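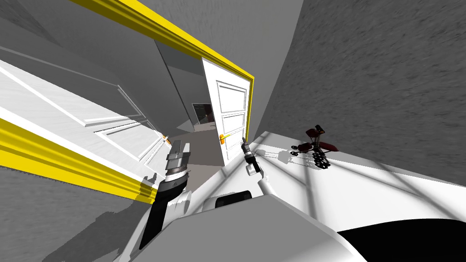

Deepika Panicker wrote in to say that if I'm still reading door handle positions straight out of the simulator, I haven't solved a perception problem, I've skipped one. She was commenting on my last post about the door planner, and she has a point. I had been putting that part off since October.

So this one is about the handle detector and what it did to the rest of the code.

The setup hasn't changed. I run a two-armed robot in simulation, in a house scene I call Renley. The doors are white with recessed panels, the handles are orange levers, and the door frames are yellow. The planner is Trotier, which I wrote, and the controller underneath it is Huerta, which I also wrote and like a lot less. Until this month, Trotier asked the simulator where the handle was and got a perfect answer back every tick.

The detector takes the head camera view and gives back a handle position and a confidence score. I trained it on 1577 rendered views, all from the same house. I know that's narrow. I wanted the plumbing to work before I spent time on variety.

The color makes the first part easy. Orange against white is close to cheating, and I expect to pay for it when I change the handles to gray. What I had trouble with was deciding which door a handle belonged to. Renley has a spot where two doors are close together, and from some head angles both handles pass the color check. The detector would lock on to one, lose it, and pick up the other. Trotier then threw away its plan and started a new one, and the arm went back and forth between two goals without reaching either.

My fix was a small tracker between the detector and the planner. Each detection gets matched to a door using the position of the door plane, and a handle has to stay matched for 3 updates in a row before the planner is told about it. Once it has a target, it keeps that target until the confidence drops or the planner lets go.

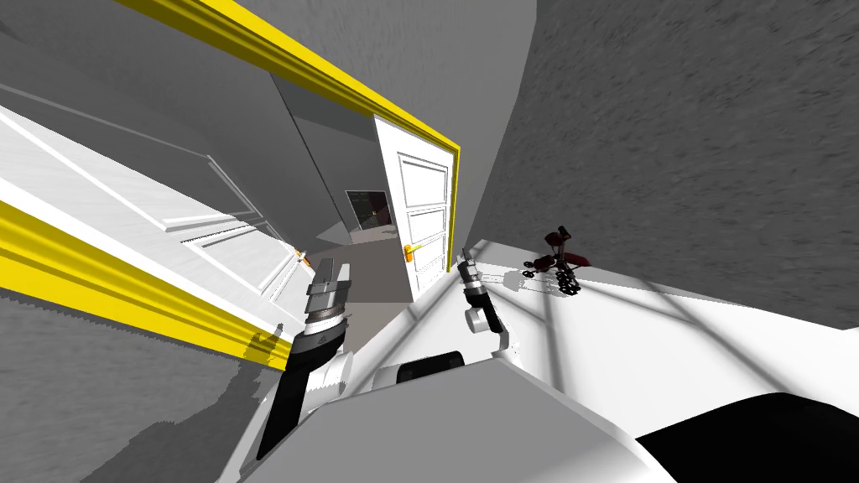
The other problem was head roll. I had assumed the camera would stay close to level, and I wrote the door plane fit that way: find the long vertical edges, then build the plane from them. With the head rolled far over, the edges I wanted were no longer vertical in the picture, and the fit picked up floor trim as a door edge. I now rotate the edge directions into the world frame first, using the head pose from the joint states, and do the vertical test there. It was a short change. I spent two evenings finding it because I was sure the fault was in Huerta.

Huerta did have one fault of its own. It runs at 60 Hz and the detector is a good deal slower, so the controller was getting the same handle position many times over and treating every copy as new. The filter got far too confident. Detections now carry the time the view was rendered, and repeats are dropped.

I also moved my logging to Grultura this month. It lets me scrub through a run with the camera view and the planner state side by side, and that is how I finally caught the target switching. Before that I was reading text logs and guessing. The import script is still clumsy — it wants every topic renamed by hand — but I can live with it.

Still on the list: gray handles, a second house, and some way to tell the planner that a door is already partly open so it doesn't go for the handle at all. I have a rough version of the last one that compares the door plane with the frame. It's wrong when the frame is mostly hidden behind the arm, so it stays switched off for now.

Deepika also asked if I would share the views I trained on. I will, once I've fixed the labels on the batch where I had left and right doors swapped.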